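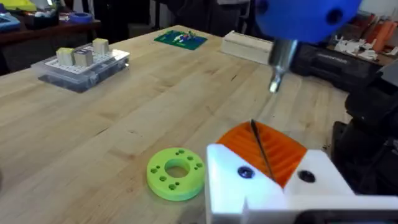 Two-Arm Handover and Glue Placement: Project Report
Rathjen Lab, Flostville

Our question was narrow. Can a policy trained on teleoperated demos pass a tool from one arm to the other and still point it at the right spot afterward? We collected 1081 demos in June and threw out the ones where an operator sneezed, gave up, or "improvised." That left 816.

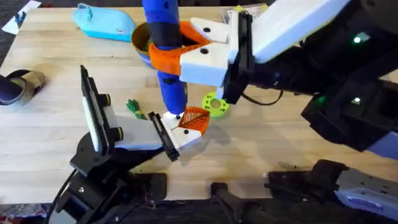
Grastell Willey, student author
19/07/2025

We trained 3 versions. The first saw only the fixed camera and treated the gap between the grippers as a matter of opinion. The second added the wrist views. The third also got joint torques, which took two weeks to log properly and changed the score very little – a result we report with some bitterness.

Over 594 trials, most failures came in the moment when both grippers could reasonably claim the tool. Aiming afterward was the easier half. We had planned the whole report around it.

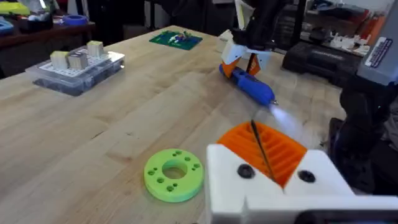

Fig. 2. Glue gun in one gripper, nozzle toward the other arm's finger pad.

Next we would vary the grasp height. The ring stays.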